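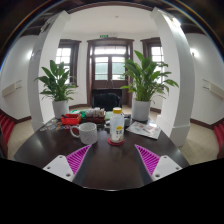

What We Drink With Breakfast: A Small Survey of Pasum Street

By Theano Zacharopoulos, with Gwion Ellis
February

Our project began with a disagreement over whether people still drink milk in the morning, or whether it only goes into coffee now. Gwion's grandmother was quite sure everyone did, and we thought it would be a nice thing to find out properly, so we wrote a one-page questionnaire and carried it up and down the street until our feet hurt.

We handed out 300 forms and got a very generous number back, many with long notes in the margins (thank you, we read them all!). The question people enjoyed most was the one about childhood. Older neighbors wrote about school milk, skin on hot cocoa, and being sent to the store with coins in a mitten.
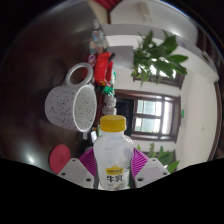 Figure 2. Bottled milk with a yellow cap, labeled 牛乳 ("milk").

Younger families tended to keep milk for cereal and baking, and several had two kinds in the fridge to keep the peace. Our weak spot is that we only knocked in the late afternoon, so anybody on a day shift was probably missed. Next time we would go out after supper as well, and we'd word question four more clearly, as a few people took "breakfast drink" to include soup.

Last updated: February

Comments

Hacer Gökçe: Soup is a breakfast drink in my house and I stand by my answer!

Declan Tomoana: Lovely read. Did you ask about oat milk?

Gwion Ellis: We did, Declan, it's under question six on the form.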